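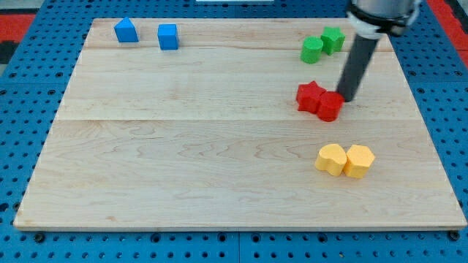
Newsletter > Farnevham Branch > Collections

Stock rotation in the lending collection: what changes in February

The Farnevham toy and game lending collection currently holds 2,364 catalogued items. Of these, 411 have not been borrowed in the past two years. Shelf space in the rear bay is full, and new donations are being held in crates until a place can be found for them. The following changes apply from the start of February.

Loan periods

The standard loan period goes from three weeks to 4 weeks. Renewals are limited to 2 per item. The previous rule allowed unlimited renewals if no reservation had been placed, which left a small number of large sets permanently out with the same households. Existing loans keep their current due date. The new period applies at the next renewal.

Reservations can be placed at the desk or by telephone. A reserved item is held for five working days and then returned to the shelf. Members receive one notice.

Multi-part sets

Every set with more than one component now carries a contents card inside the lid. The card lists each type of component, the quantity, and the date of the last check. Please compare the contents with the card before leaving the building. Shortages reported at the desk on the day of loan are recorded against the set. Shortages found on return are recorded against the loan.

Replacement charges are set per component and printed on the reverse of the card. A set is withdrawn if it falls below the minimum usable contents, also printed there. For construction sets the minimum is 80 percent of the original count. For board games it depends on the rules, and the desk will decide.

Cleaning

Hard plastic and sealed wood are wiped with diluted dish soap and air dried flat. Foam items are hand washed in lukewarm water, pressed between towels and left on a rack overnight. Do not put foam in a dryer or on a radiator. It shrinks unevenly, and the parts no longer stack. Fabric items go through a cold machine cycle in a mesh bag.

Unfinished wood must not be soaked. Use a damp cloth, then a dry one. Items returned with adhesive labels, glitter or modeling compound on them are set aside for treatment and may be off the shelf for up to two weeks.

Withdrawals

The unborrowed items will be reviewed by category, starting with floor puzzles. Each is checked for completeness and condition, then kept, moved to the Nedisia reading room, or sold. Sale prices will be marked on the item. Ride-on toys are excluded from this review and will be dealt with separately when the Nistor store is reorganized.

Babita Rathore is handling the review list. Members who want a particular title kept should give her the catalogue number, printed below the barcode. Requests without a number take longer to process.

Comments

Nayara Aguiar: Does the renewal limit reset if I return a set and borrow it again the same afternoon?

B. Rathore: No. An item has to be back on the shelf for one full opening day before the same member can take it again.

gran_of_three: The marble run we had last month was short two ramps and there was no card in the lid. Who do I tell?

B. Rathore: The desk, please, with the catalogue number. Cards for the marble runs are still being printed.

Pete W: Four weeks is better for us. Would still like the big train set to come home sometime.

Farnevham Branch Newsletter | Contact the lending desk | © Nekier Library Association | Back to top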